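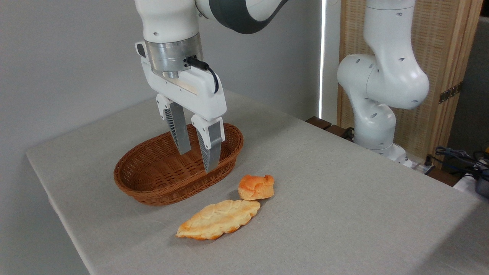 Wicker basket on a gray tablecloth.

Lists > Nisavgate Neighbors > Town Politics > Re: the Ward 2 vacancy

Date: Dec 23, 2023
Subject: Re: the Ward 2 vacancy – appoint or vote?

Erdal Ağca wrote:

> Folks, I read through the clerk's notice and I'm still confused. The way I
> understand it, the council can just pick somebody to finish out the term, and
> the only way to stop them is a petition. But the notice says the signatures
> have to be from "electors of the ward," and my wife and I moved across
> Pratcombe Road in the spring, which I think puts us in the other ward now.
> Did we sign something we shouldn't have? And does it sink the whole petition
> if a few names are bad?
>
> Also, for what it's worth, I don't see why we need an election over a seat
> that's up again so soon. Whoever gets it will barely have found the parking
> lot. Couldn't the council pick the runner-up from last time and be done?
>
> Erdal

Hi Erdal, hi all,

Okay, second question first, and breathe easy: no, a few bad names do not sink it. The clerk crosses out the ones that don't count and adds up what's left. We needed 382 good signatures and we turned in 437, so there's a cushion of 55. Not as fat as I wanted (I was hoping to beat it by a hundred, but it rained on both of the mornings we stood outside the hardware store), but it's a cushion. You and your wife would be two of the crossed-out ones, and you didn't do anything wrong by signing in good faith. If you want to be tidy about it you can email the clerk and ask to be taken off. I don't think you have to.

As for which side of the line you're on – the map on the town website is the old one! I only found that out because I printed it and brought it to the counter and the woman there gave me a look. The new one is taped up in the hallway by the tax window. Pratcombe Road is the boundary all the way from the creek to the school, even side in Ward 2, odd side in Ward 3. Past the school it cuts behind the houses and I couldn't follow it at all, so if you live up there please go look for yourself and don't take my word.

Now, the runner-up idea. I've heard this from a bunch of people and I get why it sounds fair, but I don't love it. The charter doesn't say anything about runners-up. It says the council "may appoint a qualified elector," and that's the whole sentence, so they could pick the runner-up or they could pick somebody's brother-in-law. And the last race for that seat had three people in it and hardly anyone voted, and the issues were completely different. Back then it was all about the Parnthorpe sewer hookup. I don't remember a single word being said about the Gökçe property, and that's the only thing anybody has asked me about on a doorstep since Halloween.

Which brings me to timing, and here I disagree with you a little more loudly, sorry. The seat is up again "soon" only if you think nothing will happen before then. But the Gökçe rezoning gets its second reading in April, and it failed to move last time on a tie. So whoever sits in that chair is the deciding vote, more or less by arithmetic. I'm not going to start in on whether the rezoning is good or bad, because we have done that on this list until our fingers fell off, and I've got friends on both sides of it. I just think if one person is going to tip it, people in Ward 2 should get to choose the person. I'd say the same if I thought my side would lose. I might say it a bit more quietly.

On cost, because it came up at the meeting and then again in the parking lot: the clerk told us $2,000 if it's held on its own day with the one polling place at the library. That covers the poll workers, the printing and the machine test. It was read into the minutes, so you can check me. One of the council members made it sound like we'd be closing the pool to pay for it. I went home and looked and they spent more than that on the new sign.

A few other bits, since I'm typing already:

The clerk has ten business days to check the petition, and town hall is closed for the holidays for part of that, so don't expect to hear until January. I called to ask whether the closed days count and was told no.

If the petition holds up, the council can't appoint anyone, full stop. They have to set a date at their next regular meeting. If it comes up short we get a few days to fix it, but only for signatures that were crossed out over something silly like a missing street number. We can't go get new ones. So if you signed and you have messy handwriting (I'm looking at my own husband) you may get a phone call asking you to come in. Please go!

I've had three people ask if I'm running. I'm not! I have no patience and I'd be thrown out by spring. If you are thinking of it, the nomination papers are at the front counter and you can pick up a set now, before there's a date. They won't take them back until there is one, but it saves you a trip.

Last thing, whoever left a blue folding chair and a clipboard at the hardware store, the manager has them behind the key machine and would like the space back.

Happy holidays, and Erdal, say hi to your wife and tell her I still have her casserole dish.

Footer: Nisavgate Neighbors list | Contact the list owner | © 2023 Nisavgate Neighbors | Back to top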